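The Clock That Would Not Be Told

Brirthorpe has had the wrong time since before most of its residents were born, and on the whole it has managed. The church clock runs fast in June and slow in winter, and the people who live under it have learned to do the sum in their heads. Visitors miss the bus. Locals, who know better, miss it too, but with more confidence.

Gearóid Hayes moved here to retire and lasted five weeks. He had spent his working life mending clocks in bigger towns, and the sound of this one striking eleven at ten to was, he says, like living next door to a man who whistles flat. He went up the tower with a torch and a flask and came down with a list. It ran to 48 items, and the first was "pigeons".

What he found was a perfectly decent movement that generations of well-meaning people had improved. One had hung an old flat iron on the pendulum to slow it down. Another, decades later, had packed a hinge with folded hymn sheets to speed it up. Between them they had reached a sort of truce, and that was the time Brirthorpe kept.

The trouble with a clock is that it is all arithmetic. A wheel of so many teeth drives another of so many fewer, and if anyone along the way has miscounted, no amount of oil will save you. Hayes has a favourite number, 1,728, which is twelve times twelve times twelve: gear down by twelve, three times over, and the last wheel turns once while the first goes round that many times. He tells this to people in the pub. They have started sitting elsewhere.
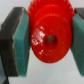 Bright, red and plastic: a gear at close quarters.

The repair cost £500, which the parish found by the traditional method of not mending the lychgate. The pigeons were moved on and came back. The flat iron went to Fiachra Carroll, who runs the shop and had always believed it belonged to his grandmother. He has put it in the window with a sign saying it is not for sale, and three people have tried to buy it.

Then the clock began to tell the truth, and the complaints came in. The choir had been arriving late for years and only now had to know it. Last orders at the Torka, a pub that had long set its hours by the tower, came ten minutes sooner than anyone felt was fair. A Mrs Ní Chonaill wrote to the parish magazine to say that she had been married by the old time and wished to be buried by it. 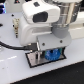 White arm, steel joint, white tabletop.

Coststead, four miles off, has an electric clock that sets itself by radio signal and has never been wrong by a second. Hayes went over to look at it and was back within the hour. He found it very accurate, he said, in the tone other men use for a cold pie.

He still climbs the tower on Saturdays to wind it. In May he noticed it had started to gain again, a minute or so a week, and when he took the back off he found a hymn sheet, freshly folded, in the hinge. It was number 48 in the green book. He has made no enquiries, and he has left it where it was.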